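2018-10-21, cahier de l'atelier Wirkham

Troisième essai de teinture à la garance, sur laine Fillent. J'ai pesé 80 g de laine sèche et 400 g de bain concentré, complété avec l'eau du robinet. Tâm Lã pense que notre eau est trop dure -- je ne suis pas sûre, il faut comparer avec l'eau de pluie.

Mordançage à l'alun fait hier soir par Uyên, repos toute la nuit. 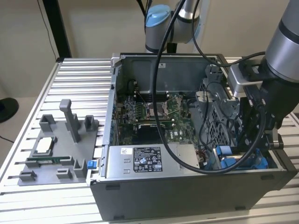 Pourquoi le rouge vire-t-il au brun ? Le bain a chauffé trop fort, presque 80 degrés au deuxième essai, et la garance donne alors ses pigments bruns.

Aujourd'hui je suis restée plus bas, avec le thermomètre dans le bain. La couleur est plus claire, un peu orangée. À refaire en février avec les racines de Grewal, si Caoimhe les reçoit. Échantillon no 3 accroché à côté de la fenêtre.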